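Notebook, gripper project, room 202
May

Starting a new book, the old one has coffee through the first half. Tzu-hsuan has the old one if anybody needs the calibration notes from before spring break, pages are stuck but you can read most of it.

9:40 am. Both grippers charged overnight. Left took a full charge, right says full but drops two bars as soon as it wakes up. Same as last time. Swapped the batteries between them and the problem stayed with the right unit, so not the battery. Contacts? Cleaned with a pencil eraser and a bit of alcohol. Better, maybe. Will look again after lunch.

Tracking check. Left cube picks up right away. Right cube flickers when I roll the wrist past a certain point, had the same thing in the Hoslow room and we blamed the lights there. Not the lights then. Yichen thinks one of the printed faces was stuck on slightly crooked. Measured it against the steel ruler and he's right, it's off at one corner by a hair. Reprinted on the matte paper, glued, left under the heavy dictionary. DO NOT use the glossy paper again, there is still a stack of it in the drawer and it looks the same until you tilt it. Somebody please throw it out (me, probably).

10:30. Glue dry. Flicker mostly gone. Still get it if I go palm up all the way, but no reason to do that for drawers.

Task list for the Lalgate showcase, as agreed with Amra on the phone:
- open drawer, put item in, close drawer
- pick small item off tabletop, hand to other gripper, put down
- fold cloth (in half, then stop, no heroics)
- line up small items along the back of a table
Amra wants the cloth one most because the judges last year asked about soft things and we had nothing. Man-lok wants to drop it. I'm with Amra but only if we get the drawers solid first.

The rules sheet says 90 seconds per task at the showcase, setup not included. Handover alone took us longer than that the first time. We're under now, barely, when nothing gets dropped.

11:15. Drawer trials on the practice cabinet. Notes as I go:

Knob drawers are fine. Come in from the front, close on the knob, pull with the elbow and not the wrist. If you pull with the wrist the cube turns and you lose tracking right when the drawer moves, and then the recording has a jump in it and the whole take goes in the trash. Took me way too long to work this out, I kept blaming the software.

Cup pulls are bad. The tips slide off. Tsz-kin stuck a strip of rubber inside the fingertips and it held, but then it also held onto everything else and wouldn't let go of the cloth. Took the strips off. Try thinner rubber? There's bicycle tube in the bin by the sink.

Closing: push with closed tips, low and centered. Pushing on one side jams it. Obvious when you write it down.

Two-drawer pulls (left hand left drawer, right hand right drawer, same time) look great and are a pain. Arms want to mirror each other and one side always gets there first. Leave it out of the showcase set, keep for ourselves.

12:20 lunch. Noodles at the Chaimongkol place, Yichen paid, I owe him. Talked about the write-up. He'll do the hardware section, I'll do data, Tsz-kin does the training part and the plots. Man-lok does the poster since he's the only one with taste. Need a draft to Amra before the end of the month, she wants time to mark it up and she marks up EVERYTHING.

1:30. Right gripper again. Contacts OK since the cleaning, but now the trigger is sticky on the way back. Opened it up. Spring was sitting outside its little seat. Put back, one dab of grease, closed. One screw left over, found where it goes, opened it up again, closed. Feels good now. Wrote the screw order on masking tape inside the lid of the tool box.

Also moved the cable on the right so it leaves from under the wrist and doesn't go over the top. Was catching on drawer edges. Give it slack at the elbow or it tugs the connector.

2:10. Disk. We're at 1143 takes on the main drive counting the bad ones. Tsz-kin wants to go through and tag the bad ones before we train again. I said just delete, he said no, you want to know what fraction is junk and why. Fine, he's right. Tags so far: lost tracking, dropped item, wrong order, started too early, hand of person in the way, other. "Other" is already too big. Please write a word or two when you use it, otherwise it's no use to anyone.

Folder names: room, task, person, take number. No spaces. Not "final", not "final2", Man-lok.

Training run from last night finished. Loss looks fine, which means nothing. On the arm the policy goes to the drawer nicely and then closes a little in front of the knob, grabs air, and pulls. Very confident about it. Four tries, same thing each time, always short. Tsz-kin suspects the offset between the tip and the cube center is still the old number from before we changed the housings. Checked the config. Yes it is. Ugh. So everything recorded since the housings went on has that offset wrong, but it's a fixed shift, can be corrected afterward without re-recording. He's writing the script. Nobody record anything new untill the new number is in.

2:50. New number in. Measured three times with calipers, Yichen once separately, all agree. It's in the config AND written on the whiteboard AND here: see back page, boxed in red.

3:15. Room variety. This came up with Amra again. Nearly all our drawer takes are the same practice cabinet, same height, same gray wall behind. It'll learn the wall. We need other furniture, other handles, clutter, different light. White furniture on white walls worries me in particular, drawer edges get washed out and I'd like to know now and not at Lalgate.
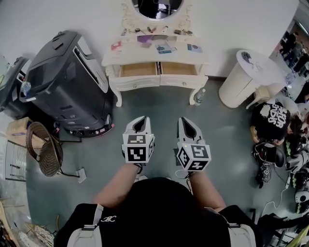 Ordering for each new place, so we stop arguing about it at the door: walk the room once with the grippers off. Then tracking check, both hands, all the way left and all the way right. Then a dry take nobody keeps. Then record. If the tracking check fails don't "just try a few", fix it or change spots.

Things on a tabletop: leave what's there mostly alone, move only what could break. Tsz-kin tidied everything into rows at the Lindow house before we started and it looked like a shop. Real tables are a mess and the policy had better get used to it. Mirrors are a question. I don't know if reflections hurt us. Want a batch with and a batch without, same table, and then compare. Put it on the list.

Harness: straps loosened one notch, my shoulders were dead by the end of the long session. Swap person every 20 minutes even if the person says they're fine. The person always says they're fine. Takes get sloppy near the end of a long turn, Tsz-kin can see it in the speed plots, so it's not just me whining.

4:05. Handover practice with Man-lok, he's quicker than me. His trick is he brings the recieving hand in first and parks it, then moves only the giving hand. I move both and chase myself around. Copied him, better after a few. We should all do it his way so the data agrees with itself.

Cloth: folded in half OK on about every other try. Fails when the first pinch gets both layers. Going in flat from the side helps. Going in from the top almost never works. Thin cloth worse than thick. Did not try the bicycle tube, ran out of steam.

4:40. Offset script done, run on a small batch. Played back next to the raw, the tip now lands on the knob and not in front of it. Started it on the full drive. Retrain tonight if it finishes, Tsz-kin will start it from home.

Open things:
- right cube, palm up flicker, live with it for now
- thin rubber for cup pulls (Yichen)
- mirror / no mirror batch
- glossy paper, throw out
- tags, the "other" pile
- ask Amra if the showcase table height is fixed or if they pick on the day. Makes a big difference for the low drawers
- write-up outline, mine is 2 paragraphs and a title
- pay Yichen for noodles

5:10. Both units on the chargers, right one on the left charger to see if it changes anything. Key to 202 is with Tzu-hsuan. Script at a third of the drive when I left, fan on that machine is making the noise again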